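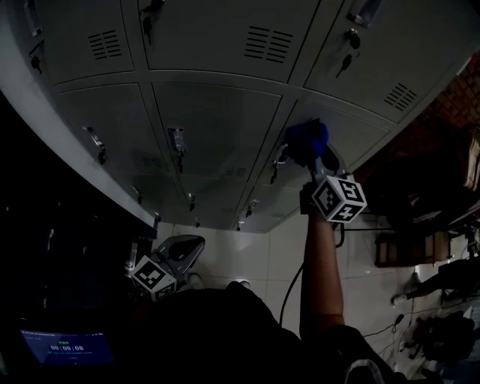
Clestel Facility Services Board
Forum: Hard Floor Care
Topic: Burnishing frequency on vinyl composition tile in corridors

poston_custodial_ops
Our department maintains 2,572 square feet of vinyl composition tile in the east corridor of a two-story office building. The present schedule calls for burnishing three nights per week with a 1,500 RPM cord electric machine, and a scrub and recoat each October. A recent review of labor hours has raised the question of whether one night per week would be sufficient. We would appreciate comments from departments that have made a similar reduction. The finish is Julusum 20, applied in five coats.

Floorcare_Region4
One night per week is adequate for a corridor of that size, provided dust mopping and auto scrubbing are carried out daily. Our department made the change two years ago and has received no complaints regarding gloss. Please note that a soft finish will respond differently from a hard one. Has the supplier confirmed that Julusum 20 is intended for high speed equipment?

poston_custodial_ops
The supplier's sheet lists it as suitable for machines from 1,000 to 2,000 RPM. Daily auto scrubbing is in place, with a red pad and neutral cleaner at the lowest dilution.

m_and_g_supervisor
I must respectfully disagree with the previous advice. Heel marks that are left for a week become difficult to remove by burnishing alone, and staff will then reach for a more aggressive pad. We tried a weekly schedule in a corridor of 1,374 square feet and had to bring the recoat forward by four months. The labor saved on burnishing was spent on the recoat -- and the cost of finish was additional.

Floorcare_Region4
What pad was in use on the auto scrubber at that site? A four-month difference suggests that the finish was being worn away during daily cleaning. Burnishing frequency would not account for it.

m_and_g_supervisor
A blue pad, at the direction of the building manager. It was changed to red the following spring. I accept that this may have contributed, but the heel marks were present before the finish began to thin, and my recommendation remains two nights per week at a minimum.

agarwal_bldg_svcs
Agarwal Building Services has followed a twice-weekly schedule at several locations with satisfactory results. The following points may be of use to the original poster.
Burnish only after the floor has been scrubbed and is fully dry. Grit left on the surface will be driven into the finish.
Turn the pad over when the first side is loaded, and do not store it on the machine overnight.
Inspect the entrance end separately. In most corridors the first 20 feet will require more attention than the remainder, and it is acceptable to burnish that portion more often.

quietfloors
The entrance end should be addressed with matting before any change in schedule is considered. Our mats were extended to 15 feet and the amount of grit in the recovery tank fell noticeably. I would also ask whether five coats is enough. We apply six in all public corridors.

Floorcare_Region4
Five is sufficient if the coats are of proper thickness. A sixth coat applied too soon will trap moisture and may powder under the burnisher.

quietfloors
That is a matter of drying time and not of the number of coats. With air movers in place and 45 minutes between coats we have had no powdering.

poston_custodial_ops
Thank you for these replies. The present matting is eight feet in length, and a request for an extension will be submitted. In the meantime we intend to move to two nights per week, with the entrance end remaining at three. Gloss readings will be taken at four fixed points before the change and at the end of each month.

m_and_g_supervisor
Please post the readings when they are available. I would suggest that one of the points be placed at a doorway -- turning traffic wears the finish faster than straight traffic.

poston_custodial_ops
Noted. One point will be moved to the stairwell door.

Topic views: 1,059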